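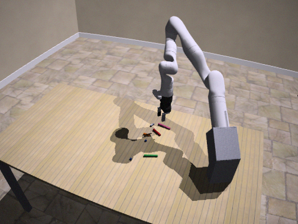 Fellby, December

Thread on what our robotics club is doing this term. We're working in a simulator called Sadeck. Same table, same arm, small colored pieces scattered in the middle.

The task is to pick up the green bar and set it down next to the red one. Sounds easy. Our arm kept closing too early and pushing the bar away.

Renji Kudo wrote the first version of the grasp code. I took over the approach path, so when it comes in at a bad angle, that's on me.

We start high, open the fingers, stop above the table, then go down slowly. The stop was Renji's idea. It costs time but the runs are easier to debug.

Shadows have been a pain. The color check reads the red bar wrong when it's in the shade of the arm. We moved the light and then moved it back – the contest rules say the light stays put.
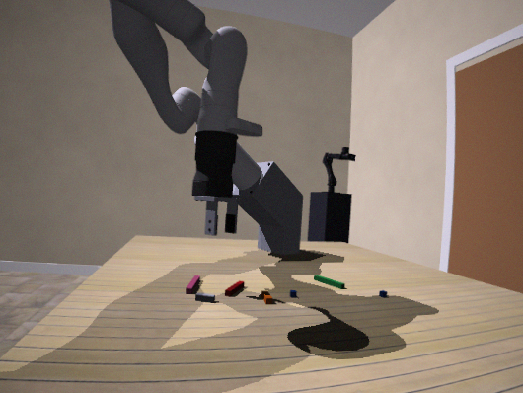
Club newsletter, no. 7, p. 2

That's the page our write-up goes on, so I have to keep it short. Putting the rest here.

We have more than 500 runs logged now. Most of the early ones are useless for comparing, as we kept changing the gripper speed between them.

The small pieces are worse than the bars. If the wrist is turned even a little wrong, the fingers come down on top of the cube.

Ryota Mizuno lent us a textbook on arm kinematics from 1987. The math hasn't changed. Chapter on wrist angles is good if you can find a copy.

Next job is fixing the color check, then a full set of runs with no changes in between. Will post the numbers when we have them.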